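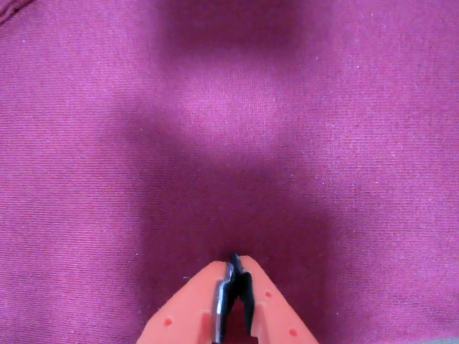 Aleksi Sjöberg wants to know why the Okcombe clothes swap has stopped taking things with bobbles on. He had two jumpers turned down in December and thought both had years left in them.

He has a point, and the rule has been changed. From the next swap we will take knitwear with bobbling, provided there are no holes and the cuffs still hold their shape. Moth damage is still a no, even a single hole, and so is anything that smells of damp. Please wash and dry everything before you bring it. We have no way of washing it at the hall.

Last time 88 items came in and 14 were left at the end. Most of those were men's shirts with large collars, which have gone to the textile bank behind the Skirnora car park. Children's coats went within the first half hour and we could have done with twice as many. School skirts and trousers were also short, above all in the sizes for ages 12 and up.

The tokens stay as they were: one for each piece you bring, two for a coat or a pair of boots. Unused tokens can be kept for next time. The green ones from last year are still good, but the paper slips are not.

Doors open at 10 for dropping off and at 11 for choosing. Several people asked for an evening swap as well. The hall is let to the choir until 9 on most nights, so it would have to be in the Herrero rooms over the bakery, where there are 19 stairs and no lift. If that would stop you coming, let the desk know before we book anything.

Hangers are wanted, wire or plastic. We also need a full-length mirror on loan, as the old one has cracked across the corner. Both can be left at the side door of the hall on the morning of the swap, any time after 9.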